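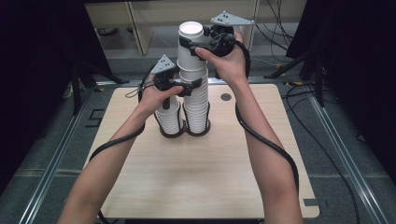

The Ritchie prospectus came in the morning post, addressed to me by my old surname, and I read it standing up in the kitchen. Apparently 1,624 people applied to their medical school last year. They don't say how many got in. They do say their graduates come from "all over", with a map covered in dots, and I would like to know what a dot is worth. One student? Thirteen? The bar chart on page 2 has the same trouble, two columns with no scale, one a good deal taller than the other, like a pair of paper cup stacks side by side in a holder, and you're meant to look at the tall one and feel hopeful. I looked at the short one.

Home
Courses
Fees
Open days
Contact

Copied their website into here so I can check it against the booklet later. The fees page gives a deposit of 800 and goes quiet about whether you get it back. Rang and was told Mounir Hegazy in admissions would call. He hasn't.

Kirsty Merrick thinks I'm being sour. She went to the December open day and came home with a tote bag and a firm belief in their hospital placements. I asked which hospitals. She said "affiliated ones". Affiliated how? A Dramimora clinic two hours up the coast might take one student a term and still get its name in the list.

Tipene is more use. He did his first year there and says the anatomy teaching is good, the housing is bad, and about half his group had a doctor for a parent. None of that is in the prospectus.

Started the personal statement after tea. Wrote "I have always wanted" and crossed it out, as I wanted to be a vet until I was fifteen. Must ask Isla Brunton for the reference before she goes on leave. Still no call from Hegazy at half past six.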